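Trandside toy library to stay open through summer under new lease

The Trandside toy library will keep its doors open this summer after the town agreed to extend its lease on the former bus depot office on Perar Street, ending several months of doubt over where the collection would go.

The lease had been due to run out in May. Under the new terms the library keeps both ground floor rooms for another six years at the same rent, with the town paying for repairs to the roof and the front steps. The library will go on paying for its own heat, water and insurance.

Families borrow toys, games, puzzles and dress-up items in the same way they would borrow books. A household card costs $28 a year and allows up to six items at a time, for three weeks. The library lists 3166 items in its catalog, from board books and wooden trains to ride-on cars and a puppet theater that has to be reserved in advance.

The town had looked at selling the depot building as a single lot. Two offers came in over the winter, but both buyers wanted the building empty, and the upstairs tenants have leases that run well past this year. The council voted in the end to keep the property and rent out the rooms separately. The empty unit on the corner, last used as a ticket counter, will be advertised later in the year.

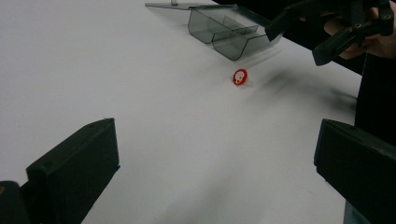

Opening hours will change along with the lease. The library has until now been open on two weekday afternoons and on Saturday mornings. The weekday sessions will run an hour later, until 6:30 p.m., after a survey of cardholders found that many parents could not get there before closing time. Saturday hours stay as they are, 9 a.m. to noon.

Returns can be made at any open session or left in the locked bin by the side door. Large items should not be left outside. Late fees were dropped two years ago and will not come back, but a household with anything more than a month overdue cannot borrow again until it is returned.

The other change concerns small parts. The library has always lent out play jewelry, doll accessories and building sets with small pieces, and these have been shelved with everything else. They will now be kept in a separate cabinet behind the desk, marked for children over three, and adults will have to ask for them. Each set will go out in a zippered pouch with a card listing the contents.

The move follows a review of the whole collection that started in the fall. Items with loose seams, cracked plastic or missing battery covers were taken out of circulation. Some were repaired and put back. Others were recycled, and a few boxes of odd pieces were passed on to the Hoani after-school club for craft projects.

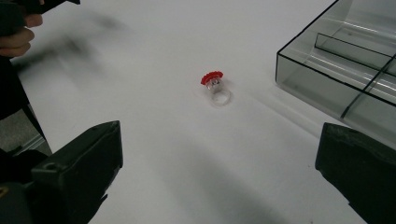 A toy ring with a red top and a clear plastic gem.

Parents are being asked to check pouches at home before returning them. A missing piece can be reported at the desk without charge, and the card will be changed to match. In the past, sets with one or two pieces gone were often held back for weeks while the library waited for them to turn up.

The library gave its usual advice on small toys in the notice sent to cardholders. Rings, beads, marbles and the like should be kept away from babies and toddlers, and older children should put them away when a younger brother or sister is on the floor. Toys with button batteries should have a cover held shut by a screw. Anything that comes apart during play should be put back in its pouch and handed in at the desk with a note.

The cleaning rules are also being spelled out for the first time. Hard plastic toys should be wiped with warm soapy water and dried before they come back. Dress-up clothes can be returned unwashed, since the library washes all of them in the same unscented detergent. Wooden toys should only be wiped with a damp cloth. Puzzles that have gotten wet should be reported so they can be dried flat.

The town's share of the building work will be paid from the property maintenance budget. The roof over the rear room has leaked twice since last fall, and the shelves on that side have been kept bare through the winter. Work on it is expected to take two weeks, and the library will run from the front room during that time with a smaller selection. Puzzles, baby toys and games will be available as normal. The ride-on cars and outdoor sets will be in storage and cannot be reserved until the work is done.

The front steps will be replaced with a ramp and a shorter set of steps. Visitors with strollers have had to use the side entrance, which opens onto the parking lot and is not lit in the evening. A light will be added there as well.

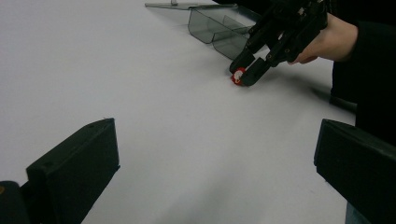
A small red object held just above a white tabletop.

Shelving for the rear room has been ordered from Gultenico, with delivery set for after the roof is finished. It will be lower than the current shelving so that children can reach the bottom three rows on their own. The old units will be offered free to schools and clubs in the area, which can put their names down at the desk. They must be collected, and the tallest ones will not fit in a regular car.

New cardholders need to bring proof of address and one form of identification. Residents of Trandside and Hoani can join at the standard price. People living outside those areas may also join but pay an extra $5. Child care providers and schools can apply for a group card, which allows more items and a longer loan, and should ask at the desk for the form.

Donations of toys are paused until the rear room is back in use. After that, the library will take clean items in working order, with all their pieces and, where possible, the original instructions. It does not accept stuffed animals, car seats, cribs or anything that has been recalled.

Existing cards stay valid, and families who renewed this spring do not need to do anything. The new hours begin the first week of May. The date for the roof work will be posted on the library door and on the town website once the contractor has confirmed it.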